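Search this repository...

Open Day Kitchen Set - README

Hi, and thanks for grabbing this. I put the set together after the Parnetier open day, where we ran the arm in a home kitchen and let visitors drive it. It's a small release: 467 episodes, most of them short, a lot of them pretty wobbly (more on that further down). If you were there and had a go, your episodes are very likely in here, so say hello!

Last edited September 23, 2024

What's in it

Each episode is one attempt at one task. The tasks are all counter stuff - pick up a small thing, put it in a container, shift a cloth out of the way, put a lid somewhere else. There are 8 task names in tasks.csv and I've kept the wording visitors used on the day wherever I could make sense of it, which is why one of them is "pop it in the pot, eh". Colour words in the prompts are whatever the person called out. One visitor's purple is another's mauve and I haven't tidied that.

The folders:

episodes/ has the joint positions, gripper state and video for each run
visitors/ has the sign-up sheet with everything but an ID number stripped out
extras/ has stills and Albane's scribbled timing notes, scanned

How the day went

We opened the door mid-morning and figured we'd get a trickle. Well, 67 people drove the arm, including a whole robotics club from the high school who queued twice and were better at it than me. Yaa Dankwa ran the sign-up and did the two-minute intro for every single person, and by the afternoon she'd lost her voice, so Eamon Tully took over and his intro was closer to ten minutes. You can see it in the timestamps, the gaps get much longer after lunch.

We left the counter as a kitchen counter. I'd seen the demo at Boyer in January with three blocks on a bare table, and it was a lovely demo, but what I wanted was granite and crumbs and other people's containers. The speckled stone gave the depth estimates some real grief. I still think it was the right call.

Known problems

Episodes 7 and up use the second gripper calibration. The first few don't, and I've flagged them in the CSV.

The light changes all day. There's a bright window on one side and I didn't want to fuss with the exposure while folks were waiting.

Success labels were done by me and Albane Maillard separately, and where we disagreed the label says "unsure". Please don't fold those into failures! Plenty of them are a nudge away from fine.

Raphaël Le Goff spotted that the cable strap shows up in some of the wrist video. I've left those episodes in.

Using it

The loader is in Grediso format, so if you've got that installed you can point it at episodes/ and go. There's a Bema converter too, written by Sylvain Leclerc, but I haven't tested it on the newest version. Non-commercial use is fine, just credit the open day.

If you only want to get a feel for the thing before pulling down all the video, start with extras/, it's tiny and it opens on any old laptop.
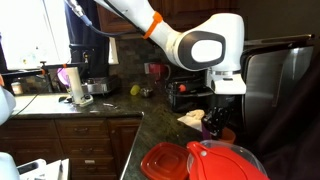

The full download is split into parts, and you'll want every part sitting in the same directory before you run unpack.sh or it'll quit on you with a pretty unhelpful message. Open an issue if you get stuck, I check them most evenings.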